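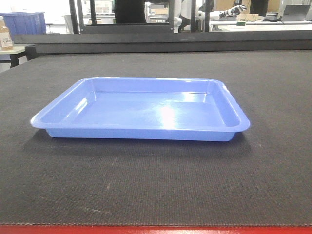
Nov 6, 2018
Urner workshop, small-parts bench
Entry by Ozan Eren; read and initialed by Esther Ogola

**Purpose.** To settle the handling and cleaning procedure for the shallow blue trays before the Hoxha parts are moved onto them in January. The parts are at present kept in lidded cartons, which take up shelf space and have to be opened to be checked.

**Tray.** Blue plastic, rectangular, glossy inside and out. The walls slope inward to a flat floor, and a smooth flared rim runs around the opening. The corners are rounded. There are no dividers, and none are proposed at this stage. E. Ogola asked whether the slope of the walls wastes floor area. It does, to a small degree, but a sloped wall allows small washers to be drawn up the side with one finger, and the assembly staff have stated a preference for it.

**Load.** A charge of 800 g of mixed steel fasteners was weighed out on the Butby scale and spread over the floor of a tray. The tray was left on the bench for 30 minutes, then lifted by the two short sides and carried to the storage rack and back. No bowing of the floor was felt. When the same charge was heaped at one end, the tray tipped toward that end as it was lifted and had to be steadied. The written procedure will therefore say that parts are to be spread before a tray is moved. The fasteners were returned to stock after weighing.

**Lifting.** The rim is the correct place to take hold. Trays should be set down level. Dropping one end first marks the mat and can send small parts over the low wall.

**Bench surface.** The dark gray ribbed mat holds the tray well enough for sorting. It has picked up pale scratches and scuffs over the years, and the straight edge along the red strip has begun to fray slightly. E. Ogola considers it serviceable. The edge should be trimmed with a sharp blade, not pulled. Grit collects between the ridges and is then dragged along under the trays, so the mat is to be brushed along the ridges before each sorting session.

**Finish and lighting.** The gloss is a nuisance for inspection work. Under the overhead lights there are strong white reflections on the tray floor, and a bright washer lying in one of them is easy to miss. Two measures were discussed:

- a sheet of plain gray paper cut to the floor of the tray, replaced when soiled
- turning the tray until the reflection falls clear of the parts

The paper liner is preferred for counting and inspection. For storage no liner is needed.
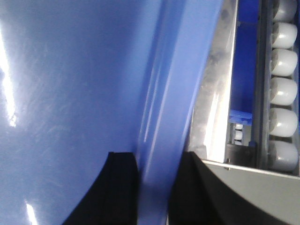
Do fine scratches on the plastic make a tray unfit for use?

Fine scratches are acceptable for dry metal parts. A tray should be withdrawn if a scratch catches a fingernail or if the rim is cracked at any point.

**Cleaning.** Warm water and the Vustska neutral detergent, applied with a soft cloth. Scouring pads are not permitted. The underside of the rim holds dust and should be wiped separately. Trays are to be dried fully before stacking, as wet trays cling together and are then forced apart by the corners. Solvent wipes are to be kept off the plastic until the supplier has replied to our letter.

**Labels.** Adhesive labels lifted within a day on the sloped outer wall. A card tag laid in with the parts will be used for the Hoxha stock, showing part number, date filled, and initials.

**Open items**

- Draft of the one-page procedure: O. Eren
- Trimming of the mat edge: O. Eren
- Gray paper, to be ordered with the next stationery request: E. Ogola
- Rack spacing to be measured with a filled tray in place, with clearance for fingers under the rim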